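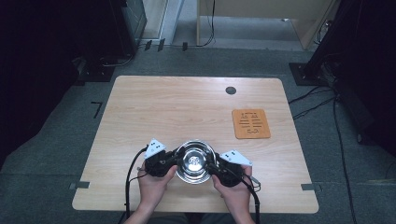

Bowl lift with both handheld grippers, cables running off the near edge of the table

Forum > Handheld grippers > Faults and repairs
Thread: Right unit loses tracking during two-handed lifts

plavetti_bench wrote:
October 18, 2022
Looking for ideas on a fault. Task is a two-handed lift of a steel bowl, then set it down on the coaster. Left unit is fine. Right unit drops its pose for a few frames and then comes back somewhere else, usually a hand's width off. We recorded 491 takes and 133 of them have the jump. Firmware is current on both. I swapped the marker plates between the two and the fault stayed on the right. Recalibrated twice, no change.

tam_oleary wrote:
It's the bowl. Polished steel throws glare all over the place and the tracker picks up reflections of the dots. Put a matte bowl in and run it again.

plavetti_bench wrote:
Tried a plastic one yesterday. Fewer jumps, but they didn't go away. Also the left plate is just as close to the bowl and it never jumps.

Reter77 wrote:
Cable. We had the same thing on a Tresport pair in December. The strain relief on the right unit had gone soft and the connector was backing out when the wrist turned. Does it happen more when you tilt?

tam_oleary wrote:
A bad cable gives you a dropout. It doesn't give you a wrong position afterward. I still say reflections.

Reter77 wrote:
It does on ours. When the link comes back the filter restarts from a stale pose and takes a while to settle. Look at the packet counter in the log, not just the pose.

plavetti_bench wrote:
Checked the counter. In one session of 1,125 seconds it skips 341 packets on the right and none on the left. Most of the skips line up with a tilt.

amegashie_a wrote:
Please stop using that unit until the cable is off it. A connector that backs out can short against the shell. We had one get hot enough to leave a mark on a glove. Unplug at the supply end first, then at the gripper.
Abdul-Rahman Amegashie

tam_oleary wrote:
Fair enough on the packets. You still have a glare problem if the plastic bowl made a difference, so don't throw that out.

plavetti_bench wrote:
Unit is unplugged. Two pins on the gripper end are pushed in and one is dark at the tip. Áine Mac Suibhne at our place is making up a new lead with a Barbieri connector and a clamp. I'll do the steel bowl and the plastic one again with that fitted and post both logs.

Reter77 wrote:
Leave more slack at the wrist too. What length is the old lead?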